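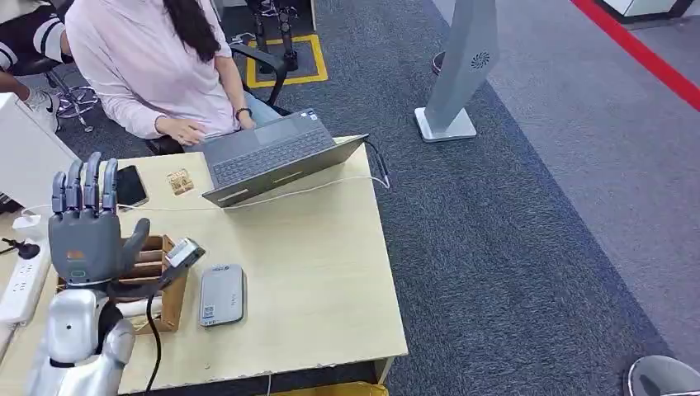 Slotted desk organiser vs. drives, cables and a chipped desk edge

We use cookies to remember your login and measure traffic. By continuing to browse you accept our cookie policy. Manage preferences

dfogh
May 22, 2025
Shared desk, light beige wooden top, laminate chipped along the front edge. Items that live on it: laptop, phone on a white charging cable, one external hard drive, a small wooden organiser with parallel slots. The hard drive lies flat next to the organiser. I would like it in a slot. Questions:

1. Is vertical storage acceptable for a portable drive while it is running?
2. The white cable crosses the desk behind the organiser and in front of the laptop. Is there a tidier route that doesn't need holes drilled?
3. Is the chipped edge worth repairing or do I replace the top?

Slots are 34 mm wide. I haven't found a product page for the organiser. It came with the desk.
Dagný Fogh

kerfline
1. Vertical is fine if it can't tip. Orientation matters less than movement. Don't move a spinning drive in or out of the slot. If it's solid state, ignore all of that.
3. Repair. Iron-on edging, trimmed flush with a chisel. Sand the chipped area back to a sound edge first or the tape will telegraph every dip.

Torilier_user
Disagree on 1. A slot in a light wooden organiser is not a stable mount. Pull the cable and the whole thing comes with it. Mine is the Torilier one, weighs nothing, and I had the drive on the floor in January. Flat on the desk, rubber feet, done.

kerfline
Then weight the organiser or put non-slip pads under it. Four dots of silicone, two minutes.

Torilier_user
Pads stop sliding. They don't stop tipping. The drive's centre of gravity is above the slot wall if the slot is shallow. Measure the depth before recommending it.

dfogh
Slot depth is 40 mm. The drive stands well above that.

kerfline
OK, at 40 I'd leave it flat while it's connected and use the slot for storage only. Conceded for this organiser, not in general.

sbrondum
On 2. Run the white cable along the back edge of the desk with adhesive clips and bring it forward only at the phone. The black one off the right side of the laptop already goes over the edge, so fix that under the top and join the two runs there. Leave slack at the laptop end so the lid can be turned toward whoever is sitting. I use Surkier clips. The adhesive holds on laminate and lets go on raw timber. Wipe with isopropyl first.
Signe Brøndum

dfogh
How much slack? The laptop sits at an angle and gets turned a fair bit.

sbrondum
I leave 100 mm past the point where it goes tight at full rotation. No bend sharper than a finger's width at the plug.

pascoe_b
Does anyone put the phone in the organiser? I have mine standing in the front slot with the charging plug upward. Frees up a fair bit of desk.

Torilier_user
Works until the case is thicker than the slot. Also the screen gets grit on it from the timber. Line the slot with felt.

pascoe_b
Felt collects more grit than timber does. I wipe the slot out once a week with a dry brush.

edgebander
Back to 3. Iron-on tape on a front edge that takes wrists all day will lift at the corners. I have redone the same desk twice. If the colour match isn't critical, glue on a solid timber lip with PVA, clamp overnight, round it over and oil it. Beige laminate with a pale timber lip looks deliberate enough. Zamfir sell a lipping strip in short lengths, or rip your own.

kerfline
Lip adds depth and you need the clamps. Tape is fine if the iron is hot enough and you roll it while it cools. Most failures I see are people dragging a dry iron along once and walking away.

edgebander
Most failures I see are tape.

dfogh
I have two clamps. The edge needs more than two. Will try tape on the worst section and report back. Drive stays flat, to the right of the organiser. Clips ordered.

sbrondum
Label the plug ends before you clip anything down. White tape, black marker, both ends.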